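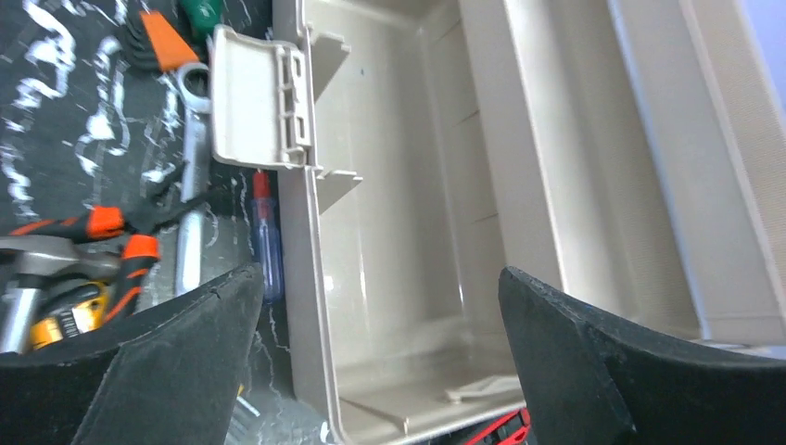

Toolbox clear-out, Grenska workshop

Photos and captions by Da-eun Kang
Posted 10 July 2024

The shared toolbox at Grenska gets used by everyone who books the bench, and it comes back in a different state each time. I took everything out, wiped it, sorted it and put back what belonged there. These are the photos, more or less in the order I worked. Captions are numbered to match the gallery. Click any picture for the larger version.

If you only want to know where things live now, skip to the section called Where it all went.

On the mat

1. The beige toolbox with its latch open and a small piece of light plastic on the floor of it. The pliers, hammer and combination spanner are out on the black mat, with the little blue-handled screwdriver.

2. The same mat later on, with the tools turned so that all the handles face the front of the bench. I sort by shape first and by job afterwards.

3. Offcuts and rubbish from the bottom of the bench drawer: cable tie ends, a length of string, dried-out masking tape. All of it went in the bin except the string.

4. Odd screws in a jam jar lid. They were in the drawer, not the toolbox, but I did both at once.

Cleaning

5. Warm water, washing-up liquid and an old toothbrush. The ribs on the inside of a plastic latch hold a surprising amount of dust and the toothbrush gets into them. A cloth doesn't.

6. The box upside down on a towel to drain. I left it there over lunch.

7. Wiping the steel tools with a rag and a little light oil. Wipe it on, leave it for a minute, wipe it off again. If the tool still feels slippery there is too much on it.

8. Handles done separately with a damp cloth and no oil. Please don't oil the handles.

9. A close-up of the pliers' pivot. One drop of oil, then open and close them a few times until they move freely.

10. The rag afterwards. It was laid flat outside to dry and then thrown away. Don't leave oily rags screwed up in the corner of the workshop.

11. Wire wool on a rusty spanner from the drawer. This took longer than everything else put together and the result is only fair, but the jaws are clean and it fits a nut properly.

Checking

12. Hammer head against handle. Hold the handle, knock the end on the bench and feel for any movement. This one is sound.

13. Screwdriver tips lined up against the light from the window. A rounded cross-head ruins screws, so any that had gone were put to one side.

14. The ones put to one side. I have not thrown them out. They are good for opening paint tins and are now in the tin-opening pot by the sink.

15. Trying the combination spanners on a bolt of known size. The size stamped on the steel is sometimes too worn to read. The larger of the two I tested fits an 18 mm head.

16. White paint marker on the spanners whose numbers had gone. Let it dry before you put the tool back or it ends up on everything.

17. The latch, shut. It needs a firm push at the middle. Pushing at one corner makes it look closed when it isn't, and the first you know of it is when you pick the box up.

18. The long rim of the box after washing. There are scratches along it from tools being dragged out sideways. They don't matter.

Things that didn't belong

19. A bicycle tyre lever, a teaspoon and half a clothes peg. The tyre lever has gone to the bike shelf. The teaspoon has gone back to the kitchen.

20. Padlock key, no padlock. It is on the hook inside the door with a paper label. If it's yours, take it.

21. A cloakroom ticket, number 743. I kept it for the photo and then recycled it.

22. Two tubes of glue, both set solid. There is a new tube on the shelf above the vice. Put the cap back on.

23. An allen key from a flat-pack bed. We have plenty of these and don't need more, so please take yours home.

The drawer underneath

24. The bench drawer with its new liner. The liner is an offcut of rubber matting that was left over from the shelving job in January. It stops things sliding to the back.

25. Sandpaper sorted by grit in an old letter rack. Coarse at the left, fine at the right.

26. Nails and screws in clear tubs from Gravden, the household shop by the station. The lids are all the same size, so it doesn't matter if you muddle them.

27. One of the tubs open. It holds panel pins. The box they came in said 500 and had split along the bottom, which explains the ones we kept finding on the floor.

28. Tape measures. The longer one no longer locks and has been marked with a strip of red tape. It still reads correctly if you hold it with your thumb.

29. Pencils, sharpened. I don't expect this to last.

Where it all went

30. Heavy things go in first, along the bottom of the toolbox. Hammer at one end with the head down flat, spanners next to it lying lengthways.

31. Pliers and cutters go on top of the spanners, closed. Open pliers catch on whatever is beside them and you end up lifting out the lot.

32. Screwdrivers upright in the corner with the tips down. I put a scrap of cork under them. Small screwdrivers at the front, where you can see them.

33. The loose bits tin. Any small part that turns up in the bottom of the box should go in here and not back in the box. It might be nothing, but it might also be the part someone is looking for.

34. The box packed and shut. You should be able to close the lid without pressing on it. If you have to press, something is lying across something else.

35. Back on its shelf, handle facing out. The shelf to the left is for the Atamum project and its boxes are not for general use.

36. The list taped inside the cupboard door. It says what should be in the toolbox and nothing else. If you add a tool, write it down, and if you break one, cross it out and leave a note.

Still to do

37. The gap on the pegboard where the junior hacksaw used to hang. It was lent out and hasn't come back. No questions asked, just hang it up.

38. The vice jaws, which need new soft facings. I have measured them and ordered a pair from Ivanyshyn. They go on with 2 screws each side and I will do it when they arrive.

39. The corner behind the door. I'm leaving this for another day.

Notes on the photos

The early pictures and the later ones were taken at different times of day, so the colours shift a bit from one to the next. The ones on the window sill (13 and 16) are much bluer than the rest. I haven't corrected them.

I've had a couple of questions about the oil. Any light machine oil will do for hand tools. Cooking oil goes sticky, and a pair of pliers that has been done with it will need cleaning all over again, this time with white spirit.

Someone also asked about using foam inserts with a cut-out for each tool. They look smart, but they only work if the contents never change, and ours do. A plain compartment that you can tip up and wash suits us better. If you have a box at home that only you use, foam may well be worth the trouble.

For a quick tidy after using the bench you don't need to do any of the washing. Tip out what's loose, wipe each tool with the dry cloth on the hook, check it against the list and put it back heavy things first. Ten minutes is enough.

Prints of any of these can be picked up from the front desk. Give the caption number when you ask.

Previous gallery: Shelving and racking, January
Next gallery: Garden tools and hose reel
Back to all galleries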